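Budgeting for a Bag-Handling Robot Arm

From the Flikex shop wiki, small automation section
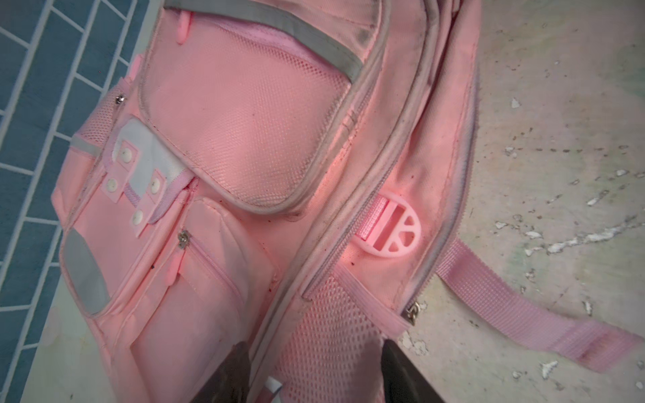
What should I pay for first when I plan a robot arm that handles bags and other soft goods?
Spend on the gripper and the spare fingers before anything else, then pick the arm that can carry them.

I learned that order the expensive way, so let me walk you through how I do it now. Bag handling means picking up, turning and setting down backpacks, totes and similar goods with a machine. It's a different shopping trip from boxes (boxes hold still!). A backpack has straps, zipper pulls, mesh pockets and webbing that can trail off onto the floor, and every one of those is a thing a finger can grab or snag.

Grippers

I use plain two-finger grippers. Our first pair came from Plistent and I still like them. A set of replacement fingers costs us $392, and I put two sets in every budget. Ask the seller how wide the fingers open, and measure your fattest bag, stuffed, before you call.

Cameras

A small camera at the wrist is worth having. Ours was $368 with the bracket, and the cable was extra, which annoyed me. Pink mesh on pink nylon is hard work for cheap vision software, so send the seller your own bags for a trial. Dirty ones too, please! Smudges and reflective trim will both show up in real life.

The arm

Go by reach first. If you'll be picking from the floor as well as a bench, say so in the first email, or you'll get a quote for a bench arm. Dobson quoted us both ways and the stand alone made an $857 difference. Pluvau wouldn't quote on floor work at all.

Costs people leave out

Floor prep, mostly. Also guarding, a second power outlet, shipping for returns, and the hours you'll spend teaching the thing where a strap is. I set aside 30 percent of the purchase price for all that, and last time I spent nearly every cent of it.

Timing

Our orders go in every February, and fingers ship well before arms do. I have them sent early so I can try them by hand on a few bags while I wait.

See also: Gripper fingers, Wrist cameras, Floor stands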